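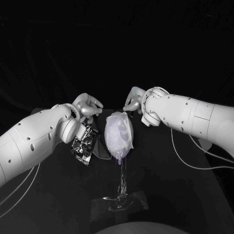 Rommel Cabanatuan
Inbetriebnahme und Wartung, Zelle Taler

7.3 Grundstellung der Hände und Kabelführung prüfen

Die Prüfung erfolgt vor jedem Schichtbeginn und nach jedem Handwechsel.

1. Antriebe freigeben und Programm 871 im Tippbetrieb anfahren. Beide Arme fahren von den Seiten über den Tisch.
2. Stellung der Hände kontrollieren: Finger gekrümmt, Spitzen zur Tischmitte, nahe der Oberkante des Beutels. Die Hände umschließen den Beutel nicht.
3. Kunststoffstreifen unten am Beutel glatt auslegen und das Ende mit klarem Klebeband auf der Tischplatte fixieren.
4. Weiße Kabel unter beiden Armen seitlich vom Tisch führen. Durchhang über den gesamten Schwenkbereich prüfen.
5. Handgelenke je 3-mal in beide Richtungen drehen. Bei Meldung 1615 Abschnitt 7.5 beachten.

VORSICHT
Quetschgefahr zwischen Hand und Tischplatte. Vor Arbeiten am Klebeband Antriebe sperren.

Hinweis: Das Klebeband rückstandsfrei abziehen. Tischplatte nur trocken reinigen. Schrauben der Armschalen nicht nachziehen, siehe Abschnitt 13.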